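Right, kettle's on, so I'm finally going to write up what I've been doing with my evenings since February. A few of you asked after my last grumble about sore wrists. It's a bit of a yarn, so settle in.

1/ The short version is that I've been teaching a robot to do kitchen jobs by remote control. I put a headset on, hold a controller in each hand, and a pair of robot arms in a simulated kitchen copies what my own arms do. Every go gets recorded, and the good ones become lessons for the robot to learn from later.

2/ The project is called Mekemow and it's a small one, spread over a few time zones, with people doing demonstrations from their spare rooms. You don't need to be an engineer (I'm certainly not, I spent most of my working life in school libraries). You need patience, a decent chair and a willingness to feel like a goose for the first fortnight.

3/ And I did feel like a goose! My very first task was putting a tin on a shelf. I knocked over the tin, then the shelf's other tins, and then I stepped backwards into my own ironing board in the real world, and that one hurt.

4/ The thing that took me longest to get my head around is that you can't feel anything. When you pick up a mug at home your fingers do half the thinking for you. In the headset there's only what you can see, so you learn to watch for little signs, a shadow closing up under a hand, or an object giving a tiny nudge when you've touched it.

5/ Depth is the other beast. I kept closing my hand on thin air, a few centimetres short of whatever I was after. Someone in the group told me to come at things slowly from the side and it was the best bit of advice I've had so far. I've passed it on to every newcomer, whether they wanted it or not.
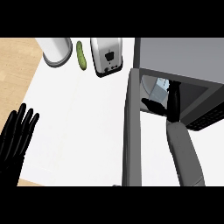
6/ Microwave tasks are my favourite and also the reason for the sore wrists. You're reaching into a box with one arm, and you have to think about the whole limb as well as the hand on the end of it. With the door hanging open beside the forearm there's less elbow room than you'd reckon, and I've clonked more doors than I care to admit. Then you've got a little see-through blue thing sitting up against the back wall, and the hand has to come in beside it with the fingers together. I try to keep the left hand parked well away while I do it, down in the corner of the counter, or else it drifts about and the recording ends up full of my fidgeting.

7/ The fidgeting matters more than I realised, by the way. The robot learns from all of it, the useful bits and the daft bits alike. If I scratch my nose halfway through a reach, there's a chance that some poor machine down the track will pause on its way to the microwave to do the same, and it hasn't even got a nose.

8/ So there's a fair bit of throwing away. I've recorded 800 demonstrations so far and 533 of them were kept. I was quite put out when I first saw that number, I'll tell you, and then I watched some of the rejects back and had to agree with every one. In one of them I spend ages hovering like a seagull over somebody's chips.

9/ What gets a run chucked out, for anyone thinking of having a go: dropping the object, shoving through something solid, stopping for a think in the middle, or doing it in such a roundabout way that it'd be a bad habit to pass on. Slow is fine. Slow and steady is lovely, in fact. Dithering is the trouble.

10/ I had a real habit of dithering. What fixed it was doing the whole movement in my own kitchen first, out loud, with my own microwave. "Reach in, hand beside it, close, lift, back out the way you came." My neighbour saw me through the window and gave me a very kind wave.

11/ The other half of the work is varying things. If I come in from the same angle every time, the robot learns one angle and nothing else. So I'll do a batch standing a touch to the left, and a batch starting with my hand low, then some starting up high. My best evening was 83 keepers, and I slept like a log after it and dreamt about countertops.

12/ A word on the two practice programs, as I get asked. Meda is the gentle one, with plenty of help on the grasping, and I'd start there. Sinaga gives you proper fingers to manage and is much fussier, and I went back to Meda with my tail between my legs twice before it clicked. No shame in it at all.

13/ Wrists! I promised. Take breaks before you need them. I do 29 minutes by the oven timer, then get up and hang out some washing or bother the dog. Keep your elbows in where you can, and if you can rest your forearm between goes, do. A rolled-up towel on the arm of the chair has been a godsend.

14/ There's a little meet-up of us demonstrators being planned at Sestthorpe, in the hall with the good urn, and I'm bringing a lemon slice. If you've been lurking and wondering whether to try it, come along and have a turn on my headset. I'll give it a wipe first.

15/ That's my tea gone cold. I'll post again once I've had a proper crack at the drawers, which have beaten me every single night this week. Any tips on small handles very gratefully received.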